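Nukness Working Group on Chores and Shop Tasks
Minutes of the February meeting

Present: chair, secretary, two members from the Sedimero packing floor, one member from the Munshi stationery counter, two household members, one observer from Flosterance. Apologies were received from the third household member.

The meeting opened at 4:10 p.m. in the upstairs room.

1. Minutes of the last meeting

Accepted with one correction. Under item 5, "folding" should read "sorting." The folding task was dropped in the fall and has not been put back on the list.

2. Matters arising

The quote for a second set of gripper fingers has come in and is held over to item 7. The secretary has still not had the laundry notes from the household members and asked for them again. They were promised before the next meeting.

The door sign has been replaced.

3. Stamping and marking

This item took up most of the meeting. The question put to the group in the fall was whether a machine can take over hand stamping at the Sedimero packing floor and at the Munshi counter, where order slips, bag tags and return cards are all still stamped by a person. Sedimero gave its figure for a normal day as 933 slips. Munshi does fewer but with more kinds of slip, and the stamp goes in a different spot on each.

The bench work uses two arms at a white table, with a wooden block for the stamp, a round red ink pad and paper printed with a blue grid.

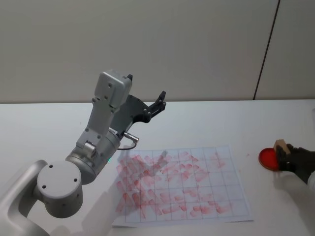

The chair reminded members that stamping is three jobs and should be scored as three: inking the block, getting it over the right square, and pressing it flat. A person does all of them without looking much. The scoring sheet agreed in the fall has a column for each, and members were asked to use the columns and stop writing "OK" across all of them.

Placement was discussed first. The Sedimero members said their slips have a box an inch and a half wide and the mark has to be inside it. It can be crooked. Munshi wants it inside the box and straight, as customers keep the return card and a crooked stamp looks careless. The group did not agree on one standard. It was decided to record both, with "inside the square" as the first test and "square to the lines" as the second.

Inking was next. A block that picks up too much ink smudges, and one that picks up too little leaves half a mark. One of the Sedimero members said new hires have the same trouble for a day or so and then stop having it, and asked whether the machine gets over it too. The answer from the chair was that it does only if somebody collects enough good runs and throws out the bad ones, and that this takes longer than training a new hire at present.

The Munshi member asked about speed. The Sedimero floor can stamp a slip in two seconds with a person who knows the job. No machine the group has looked at comes near that on loose paper. The Flosterance observer pointed out that a fixed stamping machine would beat both, and that such machines have been sold for many years. Sedimero replied that they had one and gave it up, as every change of slip meant resetting the guides. What they want is something that can be handed a different slip in the middle of the afternoon.

There was some back and forth on whether this is worth doing at all. One household member said the group should spend its time on dishes, which people at home want done, and leave stamps alone. The chair said stamping was chosen for being small and dull, with paper that costs almost nothing to waste, and that dishes would stay on the list. The household member asked that the minutes show dishes have been on the list for three meetings. They have.

Agreed: stamping stays "partly ready" on the group's chart. It does not move to "ready" for either site.

4. Reach and clearance

The group went over what happens between one press and the next. Two arms over one sheet need somewhere to go when they are not working. On the Sedimero floor the bench is narrower than the one used here and has a shelf over it, so an arm lifted well above the table would hit the shelf. The Sedimero members will measure the shelf height and send it in. The Munshi counter has no shelf but does have customers on the other side of it, and Munshi would not accept an arm reaching past the back edge.

Cables were raised. On a bench that gets wiped down every night, a loop of cable near the wrist is going to catch on a cloth or a sleeve sooner or later. Flosterance suggested clips. The chair asked that anyone trying clips check the full turn of the wrist first and write down where the cable pulls tight.
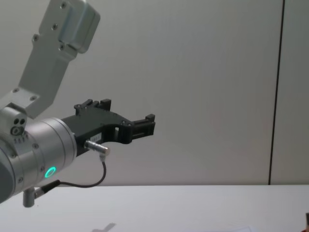
Item 4: gripper raised above the tabletop, cable looped below the wrist.

One member asked whether a hand with only two fingers is enough for shop work. For a block, yes. For picking one slip off a stack, the group's view is no, or not dependably. Separating single sheets was added to the list as its own task, with Munshi to supply mixed paper.

5. Household tasks

Short reports were given.

Wiping a table: fine on a clear table, poor when anything is standing on it. Members at home said a clear table is not the usual case.

Loading a dishwasher: no new work. Flosterance has seen a trial elsewhere that managed plates and mugs but left the flatware. No figures were available. The observer will ask.

Putting away groceries: the household members want this tried with bags, and the bags are the hard part. Left open.

Sorting socks: 21 pairs tried on the small bench. The report had not been written up and nothing was recorded in the chart. The member who ran it was asked to note how long a person took with the same pile, so there is something to compare it to.

The chair repeated that "can it be done once" and "can it be done on a weekday evening with someone cooking in the same room" are to be answered separately. Several of the reports still mix them up.

6. Counting hours

Sedimero asked that the group start logging the hours people spend standing by while a machine works. If someone has to stay at the bench to straighten the paper and clear a dropped block, then the hours have not been saved, only moved. Agreed. A standby column will be added to the scoring sheet, filled in to the nearest five minutes.

The household members asked for cleanup time to go in the same column. After a short discussion it was given its own column. Ink on a table counts as cleanup.

7. Costs

The quote for the second set of fingers is $468, shipping included. The group has $2,000 set aside for the year. Members were in favor, provided the old set is kept as a spare. The secretary will place the order.

Ink pads and paper are to be bought from Munshi at the counter price. The Munshi member took no part in that decision.

8. Other business

The Flosterance observer asked if the group would show the bench at an open afternoon in the spring. Members were willing, but did not want it presented as a finished product. The chair will draft two or three sentences to go on the table and send them around beforehand.

A request to move the meetings to the morning was not supported.

9. Actions

Sedimero: shelf height and bench depth; twenty blank slips of each kind.
Munshi: mixed paper for the single-sheet task; a return card with the stamp box marked.
Household members: laundry notes; sock timing.
Flosterance: figures from the dishwasher trial, if they can be shared.
Chair: wording for the open afternoon.
Secretary: order fingers; new scoring sheet with standby and cleanup columns; put dishes first on the next agenda.

The meeting closed at 5:50 p.m.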